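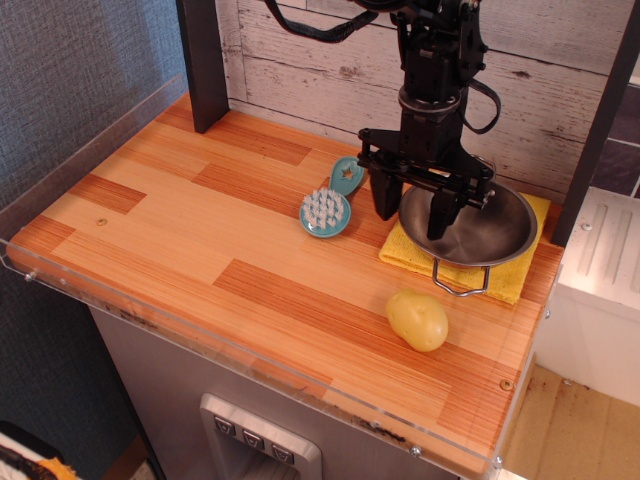 Bowl, brush and yellow cloth on the play kitchen counter.

Play Kitchen Assistant, part-time

Mekport is hiring one person to look after the play kitchens at our Grutby site. The job is mostly washing, wiping and putting things back where they belong. It is 10 hours a week, mornings, starting in May.

What you will do

Wash the metal bowls, brushes and toy food by hand and dry them with a cloth. Wipe the counters, including the clear guard along the edges, where crumbs and fingerprints collect. Check the wire handles on the bowls and set aside any that are bent out of shape or have sharp ends. Fold the cloths and put them at the back of the counter.

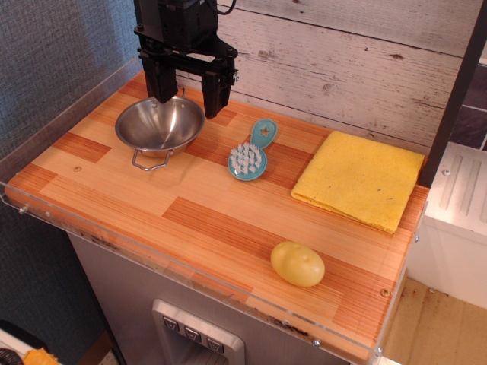

You will also keep the stock list up to date. We have around 200 small items in use, and parts go missing. If a piece is cracked or a screw is working out of a countertop, write it in the book and tell the shift lead the same day.

What we are looking for

No degree or previous experience is needed. You should be able to stand for most of a shift, lift a full storage bin and read a checklist in English. Some of the counters are low, so expect to bend and kneel. We run a background check on all new staff. 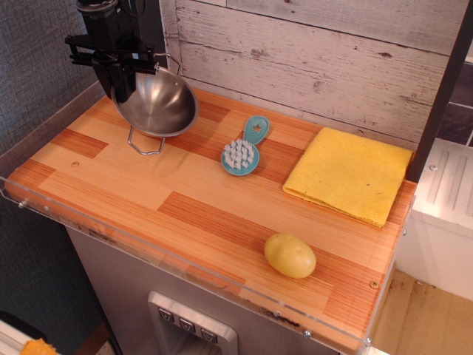

Counter with the brush, folded cloth and toy potato.

Training is paid and takes 5 mornings. Gloves and aprons are supplied. Parking is free in the Mendes lot behind the building.

How to apply

Send a short letter and the names of two references to Hermine Pfister at the Mekport front desk, or drop them off in person before noon on Thursday. Please say which mornings you can work.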